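Humimari Wall Paint in Plain Gray: a second look after one season

Humimari calls its kitchen paint "one coat, no primer, wipe-clean for life." I have read enough paint cans to doubt all three. I bought the gray in July from Plovton, our local hardware store, and used it on the kitchen and the wall beside the dining table. The can says to wait 24 hours before touching it. I gave it longer.
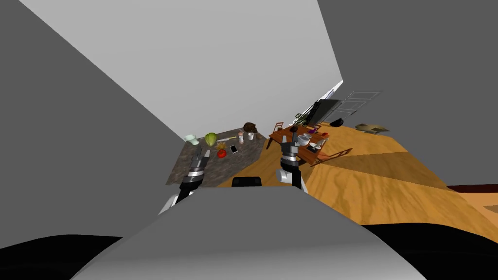 Gray walls, kitchen and dining area.

Coverage

One coat is a stretch. Over old white it passed, if you don't look at the corners. Over the yellow by the back door it looked like weak tea, and a second coat fixed most of it. I used 8 cans on a job the calculator on the label said would take fewer. Rivadeneyra's cheap matte, which I used in the hallway years ago, needed two coats as well and never pretended it wouldn't.

The roller they sell alongside it sheds. Buy a different one.

Wiping it down

Tomato sauce came off with a damp cloth. Coffee came off if I got to it the same morning. Grease next to the stove left a shiny patch where I'd rubbed, and it still shows in the evening with the lamp on. "Wipe-clean" seems to mean you may wipe it. 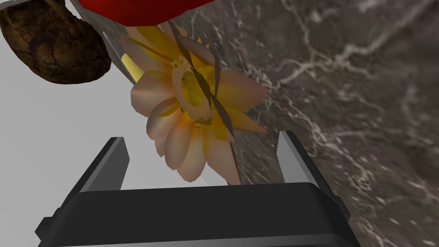

Can you touch up a shiny patch later?
Only with paint from the same batch, and even then feather it out well past the mark. My first touch-up dried a shade darker.

Smell was mild and gone by the second evening with the windows open. I'll give them that one.

Price

A can costs 18 dollars, and I spent 200 in all with tape, trays and the better roller. Drelbridge charges more per can, but I borrowed some leftovers for the pantry and it went on thicker and hid the yellow in one pass. 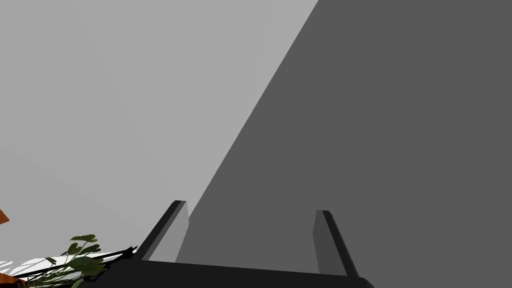
Would I buy it again?

For a spare bedroom, maybe. For a kitchen I'd pay for the Drelbridge, or buy the cheap stuff and plan on two coats from the start. Two and a half stars, and the half is for the smell.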